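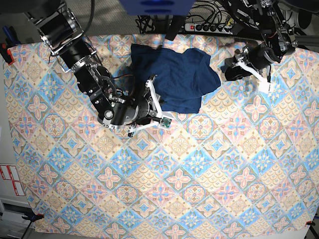 By T. Lam

Keeping navy and black cottons dark

Most fading in dark cotton is surface abrasion. Broken fibers stand up and scatter light, and the cloth looks gray while most of the dye is still in it. Turn garments inside out and close zippers before loading.

Fill the drum to 80 percent at most. Use the cold cycle and a spin speed of 700 rpm. Liquid detergent is the safer choice - powder can leave pale streaks at low temperatures.

New items: wash alone the first time, then test for bleeding. Press a damp white rag on an inside seam for 7 minutes. If color transfers, wash alone again and repeat the test.

Do not leave wet darks in a heap on a printed tablecloth or any light fabric. Loose dye migrates on contact and sets as it dries. If it has already happened, keep the stained piece wet and rewash it cold. No dryer until the mark is gone.

Dry in shade, inside out. Iron on the reverse side - direct heat leaves a shine on seams and hems.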